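Mostwood is a market village in the lower Piltden valley, with a population of 2,478 at the last census, down from 2,939 at the one before. The parish website describes this as "broadly steady".

The village grew up around a ford on the Amaral, a stream that dries up most summers and floods the cricket pitch in most winters. Its charter allowed a weekly cheese market, which lasted until the cheese ran out. The present market has 14 stalls, four of them selling candles.

Mostwood has had a long quarrel with neighbouring Proltach over which of them owns the bridge. Each claimed it until the repair bill arrived, and each has denied it ever since.

Economy

Farming employs few people now. Most residents travel to Piltden by the number 18 bus, which keeps its own hours. Light industry occupies the former dairy. 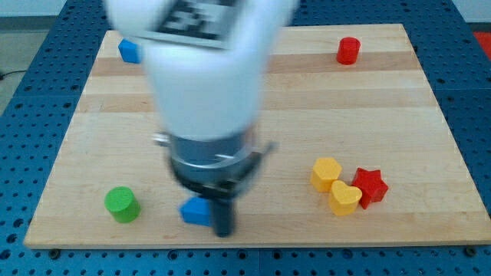

Robot arm with a black gripper, in motion

The dairy's chimney is a listed structure and leans slightly towards Proltach.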